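Search this blog
Type and hit enter

Clearing the big table (again)

Print this post | E-mail this to a friend

So I've finally done the table. If you've been reading since June you'll know it had got to the stage where I was eating my tea off my knees, with 46 pens, three rolls of tape and a broken lamp living where a plate ought to go. Yes, I did count the pens. Eight of them worked.

My usual way of tidying is to move a pile from one end to the other and call it sorted. This time I wanted to do it properly, so everything came off, all of it, onto the floor, and then I wasn't allowed to put anything back until I'd wiped down and had a cup of tea. The floor looked dreadful. I had to climb over the Szewczyk catalogues to get to the kettle!

I'm a big believer in trays now. I used to buy those organisers with lots of little slots (I had a Stelberg one that cost me far too much) and the trouble is that your things are never the size of the slots. The scissors stuck out, the glue fell over, and the tiny end bit just collected fluff and old staples. A long plain tray doesn't tell you what to keep in it. White is good as well, I can see straight away when it needs a wipe.

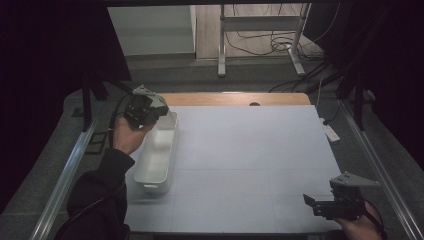 The other thing I've learned is to leave a lot of bare surface and be quite fierce about it. I work on a pale board laid over the wood, and the rule is that nothing stays on it overnight except a tray, and even that goes along the left-hand side so my right arm has room. I'm forever knocking things off on the right. Mugs mostly.

As for cleaning, I tried the Zodosel spray everyone in the comments was going on about and I didn't get on with it, it left streaks and I could smell lemons until bedtime. Warm water with a drop of washing-up liquid and an old tea towel did the job in half the time. For the joins I go along with a cocktail stick wrapped in a bit of kitchen roll. Very satisfying, slightly disgusting.

Then it was just the putting away, which took the whole afternoon and most of the evening. Pens that work went in the drawer, tape went on a hook, and the lamp has gone to the tip at last. I found the instructions for the Wakotari shelf I put up without instructions two years ago, so that explains the spare bracket. I also found 300 paper fasteners, unopened, bought for heaven knows what. If anybody wants some, shout.

Next job is the cupboard under the stairs and I'm not looking forward to it one bit. There's a box at the back I haven't opened since we moved in, and something in there rattles.

Print this post | E-mail this to a friend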